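[swap-list] Re: Re: packets on the loose again, and the mug question

Teresa Krawczyk wrote on Aug 11, 2021:

> Hi all, quick one. The little green and white packets are all over the
> tea table again. Can we agree where they live? I'd vote for one big
> tin with a lid. Also is the two-tone mug up for grabs or does it
> belong to somone on this list?
> T.

Sorry for the slow answer, on the train, typing with one thumb.

Mug first. Not up for grabs, it's mine, from the Walczak market in May. Use it if you like, just rinse it. Brown on top, teal blue below, hard to mix up with the white ones from the cupboard. Goes on the left half of the table, handle to the right, so the lefties can complain.

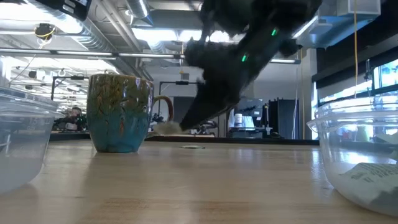 Teresa: Fine about the mug, but I still want a tin. Open tubs get knocked and then we're picking packets up off the wood all afternoon. And the tubs are what we use for measuring when the Lesen people come over, so they're never there when you need them.

OK, fair point on the measuring. But a tin means you can't see what's left, and then we run out, and then it's me going to Bolgate at lunch. Last order was 370 packets and it was gone before I'd even filed the receipt. With a clear tub you look over and you know.

So, my proposal, shoot it down if you want:

- packets in the clear tubs, nothing else in there
- loose ones go back in before you leave, not "later"
- spare stock stays in the Grelo box under the sink
- no stacking tubs on top of each other when they're full

The third one is really for whoever opened both cartons at once. You know who you are.

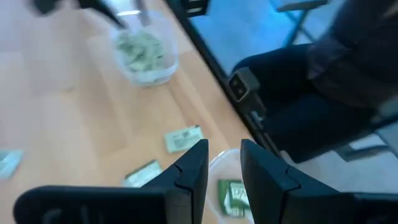
Packets in the tub, and three that didn't make it.

On the cost thing that came up at the end of the last thread: split by head, same as the coffee. There are 14 of us paying in now. I don't want a sign-up sheet with ticks on it, we tried that and it was worse than the packets. If you only ever drink water tell me off list and I'll take you out of it.

Table itself. Please wipe along the grain and please not with the scratchy side of the sponge. It's a nice top and it has to last. Also don't leave packets lying flat on it with drinks going back and forth, the paper sticks and then you have to scrape it.

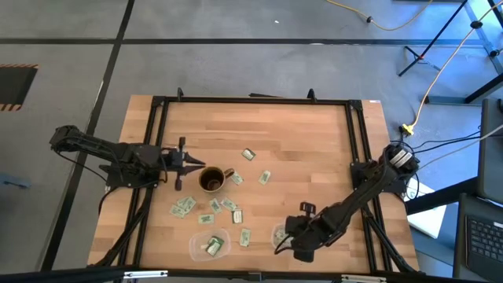
And the same goes for open packets. If you tear one and don't finish it, bin it. Folding the corner over does nothing, it leaks into the tub and everybody gets the dust. I tipped one out last week and had to wipe down the whole lot one by one.

Lids. Bolgate has them for the round tubs but I never found any for the longer ones with the rounded corners. If anyone has a spare that fits please bring it in, don't buy one specially.
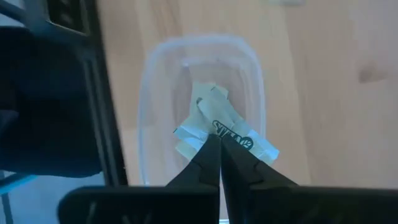 How full is full? I'd say below the rim, everything flat. Once they go in any old way you get what we've got in the long tub, just a small loose pile in the middle and the top packet is already hanging over the side. One nudge and it's on the table. So lay them flat pls, takes ten seconds. If they don't fit, start the next tub.

Teresa if you're still set on the tin, bring it and we'll try it next to the tubs for a couple of weeks. I won't sulk. Much.

Getting off now, next stop is mine. Will check the list tonight, replies to the list please and not to me, my inbox is at 2,671 unread and I will lose them.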